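Open Day (robotics)

An open day, in robotics, is when a lab or a company lets regular people in to watch its machines do their job. I've written most of this entry from the one I know best, the Samell open day, held every March in the old Coste building. The doors open at 10 in the morning and there's room for 90 visitors at a time, so get there early if you want to stand near the front!

The part I always head for is the tabletop demonstration. It's a single robot arm, a white table and a bunch of kitchen things and toy food, and the arm is there to pick stuff up. Sounds easy, right? I thought so too – then I watched a few tries.

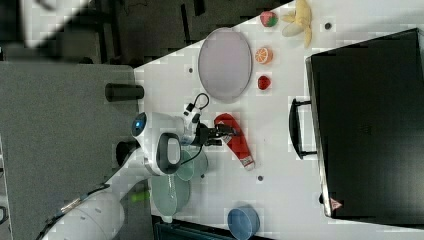 The gripper next to the ketchup bottle, with the toy fruit and the oval plate farther up the table.

Most demonstrations of this kind give you a second view as well, from a small camera down by the gripper. At Samell it goes up on a big screen, and I like it better than watching the arm itself (you really get a feel for how tight the space between two fingers is). The software is called Bruvo, and the people running it are happy to chat while it works.

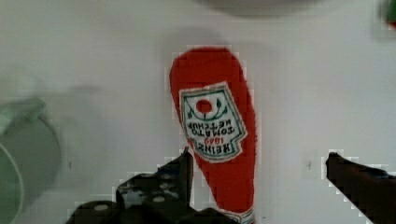
Stomavus wrote in on the talk page to say that the wrist view ought to come first in any demonstration, and that visitors who only see the arm from across the room go home thinking it's all about strength. I'd go along with that.

Soft things are their own little topic. A plush toy gives when you squeeze it, so the fingers have to close far enough to hold on, and there's no hard edge to stop them.

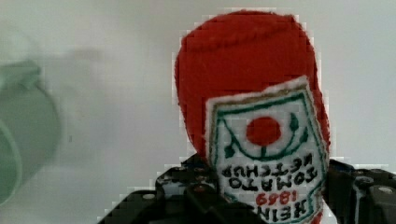

Plush ketchup bottle between the gripper fingers, label upside down.

A session at the table lasts 46 minutes, and four of them fit into the day.

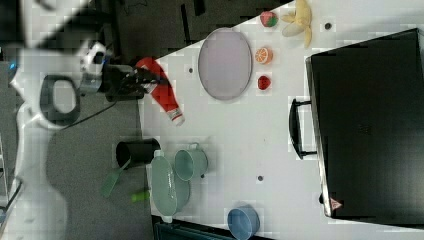
Between sessions you can ask anything you like, and people do – how much it costs, whether it could do the dishes, what happens when the power goes out. Last year's open day drew 979 visitors in all, going by the sign-in sheets. Entry is free, and the parking lot behind the Coste building fills up before noon.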